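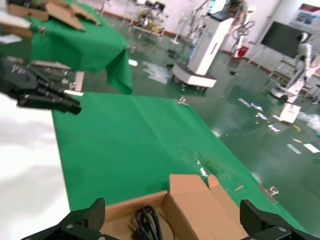
The first thing the owner of Fernorden wants to talk about is cable. Ask her how a person ends up running a packing business and she laughs, then reaches for the nearest lead and starts looping it.

"You feel that? It wants to go one way," she says. "Every cable has a natural curl from the factory. Follow it and it lies flat in the box. Fight it and you've got spaghetti!"

Her shop sends out spare leads and small parts for repair outfits, Datach and Plava among them, and last month 419 boxes went through. She still loves it. She really does – she'll stop mid-sentence to show you how a corrugated flap should crease if you score it first with a thumbnail.

The tables get green cloth, clipped at the edges so it stays put. "I tried bare tops for years and everything slid," she says. "Cloth is wonderful. A box stays where you set it, and a dark cable shows up beautifully on green."

And the boxes themselves? She buys them flat, 30 to a bundle, and folds them up as she goes. "Fold ten, fill ten. If I fold the whole bundle I can't find the table."

Her best tip for anyone packing at home is to leave the flaps standing until the very end. "People close it, then remember the plug. Leave it open, have a look, have a coffee, look again."

She sweeps on Thursday, when the scraps have had time to build up, and keeps the bigger offcuts for padding.

"My daughter says I should get a hobby," she says, setting the looped lead down. "I told her, have you seen my corners?"

Related
Adams Street makers' market returns in June
129 ways to reuse a cardboard box
Choosing a table cloth for the workroom
Plava opens its repair counter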